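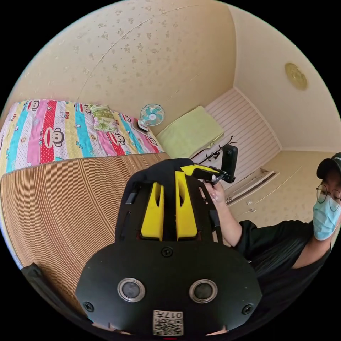
**Tastora Community Clothing Library - Members and Loans Team**

For release 14/11/2023

**Borrow your work clothes for the summer - our Pendberg branch is opening its doors**

I've been writing these releases for the clothing library for a while now and I don't often get to share news this good, so bear with me if I run on a bit. We're opening a second branch, in the old Kerkis shoe shop in Pendberg, and anyone with a library card from the local council can join on the spot!

If you haven't come across us before, we lend clothes. You pick out what you need for a job interview, a wedding, a funeral, a school formal or a first week in a new job, and you take it home for up to 30 days. When you're finished you bring it back, and we do the washing and the mending (please don't iron the wool trousers, we've lost a few that way).

Last financial year, which for us wraps up in June, we made 3,074 loans from one rather cramped room in Tastora. Trousers were the most borrowed thing by a long way, then plain shirts, then blazers. I'd have put money on dresses, but there you go.

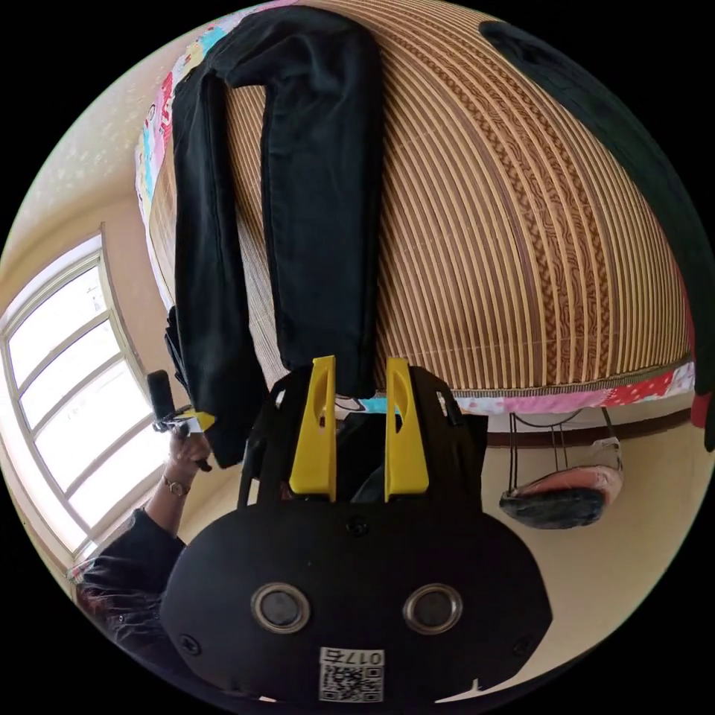 Dark colours go out the door fastest, and we can never keep enough of the longer leg lengths. So if you're tall and you've got good trousers you don't wear any more, we'd love to hear from you. Waist sizes at either end of the range are always short too, and so is anything in the way of maternity workwear.

The Pendberg branch will start with 324 pieces on the rails. Most were donated by our members, and a big batch came from Pavlović Tailoring, who were clearing out their sample room and very kindly rang us first. They're also taking up hems at the new branch at no charge for the first month. If you've ever tried to get a hem done in a hurry before an interview you'll know how handy that is.

We've had a few questions about cost. Joining is free if you hold a concession card, and it's a gold coin donation for everybody else. There are no late fees. We'll send you a text, then another slightly more pleading one.

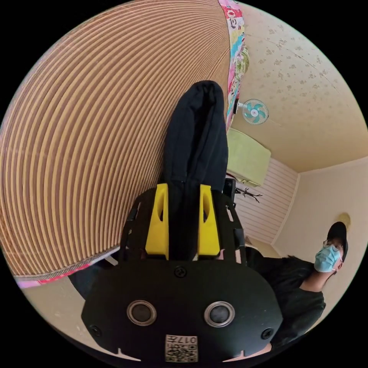 Donations can be dropped at either branch during opening hours. Clean and folded is plenty, you don't need to bring hangers - we have some 300 of them in the storeroom already and I'd be thrilled to give a few away. We can't take underwear, swimwear or anything with a broken zip, sorry. Small jobs like a loose button are fine, just pin a note to it so our menders can find the spot.

The new branch has two fitting rooms, a ramp at the side entrance and a colouring table for the kids. Parking is behind the bakery.

Media are welcome to visit before we open. Ring the Tastora desk and ask for the members and loans team, and we'll organise a time and put the kettle on.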